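The Registrar Who Rebuilt the Timetable

Emmanuel Koech spent 11 years moving classes from one room to another before the college put him in charge of all of them.

Thu 7 November

The master timetable at Alel College runs from 7:30 in the morning to 9:45 at night. It holds 2,080 class sections in a normal fall term, and until last year it was built by copying the previous fall's timetable and repairing whatever no longer fit. Departments submitted changes on a spreadsheet. The registrar's office entered them by hand. Conflicts were resolved by phone, usually in the order in which people called.

Emmanuel Koech did most of the entering. He joined the office as a records clerk, became scheduling coordinator four years later, and was named registrar in August of last year. His first formal act in the post was to stop copying the old timetable forward.

"A copied schedule keeps every compromise anyone ever made," Koech says. "We had a chemistry lecture at 8 a.m. on Fridays on account of a professor who retired before I was hired."

The replacement process begins with demand. Each student's degree plan is read in the spring, and the courses still owed are totaled by department. Those totals set the number of sections. Sections are then assigned to one of 14 standard time blocks, and only after that are they given rooms. Under the old method, rooms came first. A department that controlled a building tended to fill it between 10 and 2 and leave it alone for the rest of the day.

The software that does the placement is a scheduling package called Uvisen, which the college had licensed for six years and used mainly to print door cards. Koech's office activated the optimizer module and spent one summer cleaning the data it depends on. Room capacities were the largest problem. Many had been recorded at the time of construction and never revised after furniture was replaced. Seat counts were redone in every general-purpose classroom on campus. One lecture hall listed at 400 had been reduced by a renovation to far fewer seats, and a seminar room listed as "storage" had been in use for French conversation for several terms.

Time blocks proved harder than rooms. The old timetable contained 61 distinct meeting patterns, many of them overlapping by 10 or 15 minutes. A student in a class ending at 11:15 could not register for one starting at 11:10, even across the hall. The faculty senate debated the reduction to 14 patterns over three meetings. Studio art and nursing were granted exceptions, and both of those departments now start on a standard block and run through the end of a second one.

Dexter Ruiz-Ortega, an associate professor of mathematics, chaired the senate's working group and voted against the first draft. His objection concerned multi-section courses. Calculus I is offered in 12 sections, and the first draft placed five of them in the same block.

"The optimizer had no information telling it that those five sections served different people," Ruiz-Ortega says. "It saw five rooms free at the same hour and used them. We asked for a spread rule, and the spread rule went in."

The rule limits any course with four or more sections to a quarter of its sections in a single block. A second rule, added in the same round, protects what the office calls pairs: two courses that students in a given major are expected to take in the same term. Departments declare their pairs by a March deadline. Physics declared 9. History declared none and later asked for two.

Results from the first full cycle are mixed, and the registrar's office has published them on an internal page without much commentary. Some 300 students who had been blocked from a required course by a time conflict in the previous fall would have faced no such conflict under the new grid. Use of classrooms before 10 a.m. rose. Use after 4 p.m. also rose, which drew complaints from athletics and from students with afternoon jobs. The number of sections canceled for low enrollment in the first week fell by a third.

Waitlists did not change much. Koech attributes this to the supply of seats in laboratory courses, which is limited by equipment and by instructor hours and is outside the reach of a timetable. The biology department has four teaching labs. All four were already in use five days a week.

There were also errors. In the first week of registration, a set of evening sections was loaded with the wrong campus code, and students were shown a room at the downtown center, 40 minutes away by bus. The entries were corrected within a day, and each affected student received an email. The office has since added a check that compares the campus code with the building code before anything is released.

Much of the work is now done by a staff of five in a second-floor office of the administration building, on a calendar that starts 13 months before the first day of class. Department chairs receive a draft in January. They have three weeks to request changes, and each request must name the section, the block wanted and the reason. Requests based on instructor preference are ranked below requests based on student need, although both are accepted. Last winter the office received a few more than it could process in the time allowed, and the comment period for the coming year has been lengthened by five working days.

Part-time faculty present a separate difficulty. Many of them teach at two or more colleges and need to know their hours before the other institution sets its own. Under the old method, a part-time instructor could expect the same slot year after year. Under the new one, the slot may move. The office now collects availability from part-time instructors before the optimizer is run and treats it as fixed. Ruiz-Ortega's department, where nearly half of the introductory sections are taught part-time, asked for this in writing twice.

"It costs us some flexibility," Koech says. "It costs them a job if we get it wrong."

Two further changes are planned. The first is to publish the timetable for a full academic year at once, so that students can see whether a course they skip in the fall is offered again in the spring. Advisers have asked for this for a long time. The second is to bring final exams into the same system. Exams are currently assigned by a separate table, based on the hour and day of the first class meeting, and that table was written for the old 61 patterns. For the current year it has been patched. Koech expects to have a replacement in front of the senate by the end of spring term.

He still keeps the last copied timetable in a binder on the shelf behind his desk, with the handwritten changes in three colors of ink. Staff members consult it when a chair says that a class has always met at a certain hour. In most of the cases they have looked up, it had moved at least once.
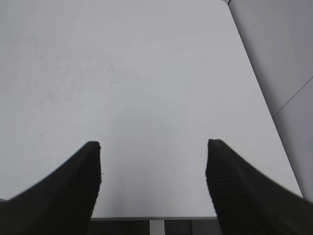
Photo: Lavevus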